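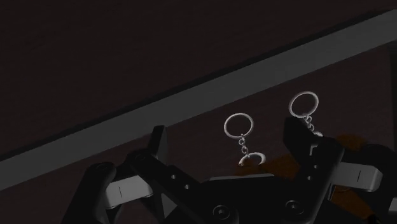

How does a robot learn to do a new job?

Most of the time, a person shows it. The person does the job by steering the robot, and the robot keeps a record of every move. Later a computer studies that record and works out how to make similar moves without help.

Two ways to show a robot

The first way is to use your hands. You hold the robot's arm and push it where you want it to go, the way a coach might move your elbow to show you how to swing a bat. The motors go easy so that you can move the arm. Sensors in the joints measure how far each one bends.

The second way is by remote control. You hold a controller, and the arm copies what your hand does. If you raise your hand, the arm goes up. If you squeeze the trigger, the gripper closes. The gripper is the robot's hand. Many grippers have only two fingers, so picking up something small can be tricky.

Steering a robot this way has a long name: teleoperation. "Tele" means "far away." You could be in the next room or in another city.

Practicing inside a computer

The arm does not have to be real. At the Nodell workshop in Bavedthorpe, Ronaldo Figueiredo teaches students to steer an arm in a simulation. A simulation is a make-believe place inside a computer, a lot like a video game. It can have a floor, a table, doors and lamps, and the computer works out what happens when things bump into each other.

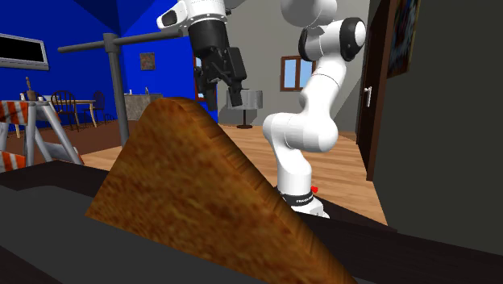
Students start by moving the arm around without touching anything. They learn how fast it goes and which way it turns. After that they try to pick something up. Dropping things is common at first. In a simulation nothing gets broken, and you can put everything back by pressing a button.

One time is not enough

Suppose you showed a robot how to pick up a set of keys just once. It might learn to reach for that exact spot. If the keys were moved a little to the left, it could close its fingers on air.

So people show the same job again and again, and they change small things each time. The keys might be turned around or placed closer to something else. Each try is called a demonstration. Ronaldo's students made 120 demonstrations of one job in June. A harder job might need 1000.

Not every demonstration is kept. Albertina Esteves checks the recordings at Nodell. She looks for tries where the arm bumped into something or the person stopped halfway. A robot that studies sloppy moves may learn to make sloppy moves too.

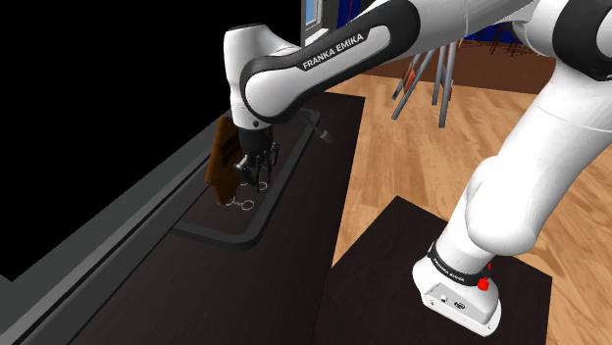

A robot arm in a simulation, with its gripper pointing down near two metal rings.

What does the robot remember?

A recording can hold several kinds of information. It can save where each joint was, whether the gripper was open or closed, and what the cameras saw. All of it is saved many times each second, so even a short try makes a lot of numbers.

The computer looks for patterns in those numbers. When the camera view looks like this, the person moved the arm like that. Finding the patterns is called training, and it can take hours or days.

Then comes the test. The person lets go of the controller, and the robot tries the job alone. If it keeps missing, the team makes more demonstrations of the part it gets wrong.

Words to know

Demonstration: one try at a job, recorded so a robot can learn from it.
Gripper: the part of a robot that grabs things.
Joint: a place where a robot arm bends or turns.
Simulation: a make-believe place inside a computer.
Teleoperation: steering a machine from a distance.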